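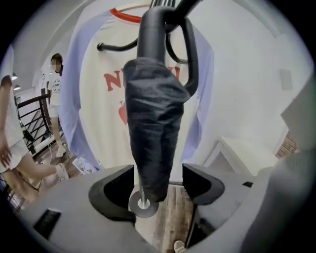 When the gripper won't let go of the laundry

Our Cotumer hand jammed shut on a sleeve last May and stayed shut for 14 minutes, beeping. Things I now do:

Hit the stop button before you touch the cloth. Tugging makes it squeeze harder - it thinks the shirt is escaping.

Keep fingers out of the gap, even with the power off. Halima Ndung'u has the bruise.

Wipe fabric fuzz off the pads after each session.

Hang slippery stuff yourself. It takes four seconds, and the hanger has never once needed a firmware update.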